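Call for Participants: Komard Open Day on Household Robotics

Komard invites members of the public to take part in its open day in September. Participants will observe a demonstration of kitchen tasks in simulation and complete a short questionnaire. No technical background is required.
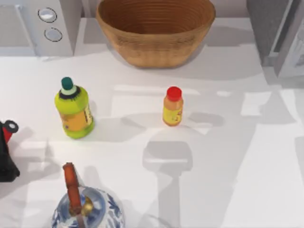 Each visit lasts 2 hours and includes a period for questions with Iulian Preda and Lăcrămioara Sârbu of the demonstration team. Groups are limited to 5 people – larger parties should apply as separate groups. Applicants must be at least 18 years of age and able to follow instructions in English.

Applications should state the name of each visitor and any access needs. They must reach Bianca Lazăr, Room 267, Clondier Building, no later than Aug 5, 2021. Successful applicants will be notified in writing. Travel costs are not reimbursed.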